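Home | News | Services | Archive | Contact

December
By the Flukard staff desk

The packing room at Grumberg handles 3,000 parcels in a season, and its supervisor holds firm views on tables. "A hard surface marks the goods," she said. "We cover the top and accept that the cover will suffer."

She has worked in the room for 17 years and replaces each sheet when its wear becomes a nuisance — seldom sooner.

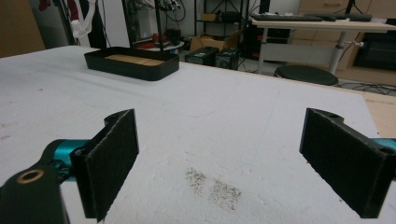 A white foam sheet over a light wooden tabletop, with a black lined tray.

Trays are set out before each shift. "Small items go in the tray, never straight on the table," the supervisor said. Dust is brushed off at 2 o'clock, though scuffs are left alone. A new sheet is cut in the storeroom, where 40 are kept in reserve.

Related items
Tollex depot extends opening hours
Javier warehouse: new shelving approved
Grumberg parcel rates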